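From: Simone Falcão
Date: 27/05/2018
Subject: Re: [Irley-staff] mail rounds

Wendelin Pichler wrote:
> Since April the robot has done 418 mail runs.
> Does this mean I get my mornings back?

In theory, yes. You now have 2 free hours, minus the time spent walking behind it along the yellow building.

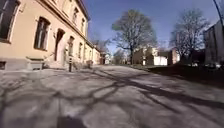
My own job title is still "courier." I carry the robot's paperwork. Vemgate wants a form per run, signed by hand, and I deliver those on foot.

Simone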